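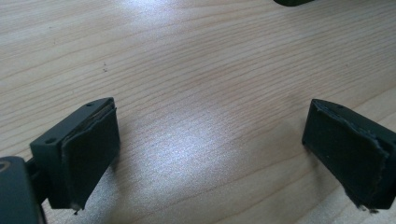
Carnevel Street Gets Its Crosswalk, Minus the Street Part

Home | News | Meetings | Join | Contact

The Mudorcombe Residents' League has won its crosswalk on Carnevel Street after 28 months of asking. The town painted it in May — 2 blocks from the spot the League had asked for, beside a hedge.

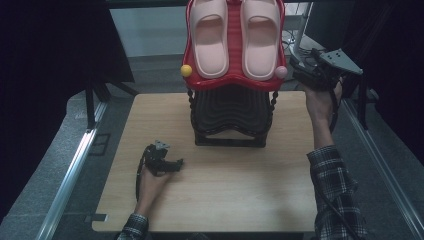 A petition to move it has drawn 3324 signatures, a fine showing for a neighborhood that struggles to fill a row of chairs at the Pleren Hall meetings. The next one starts at 5 p.m. Parking is across the street, so allow time for the walk.

28 shares | 5 comments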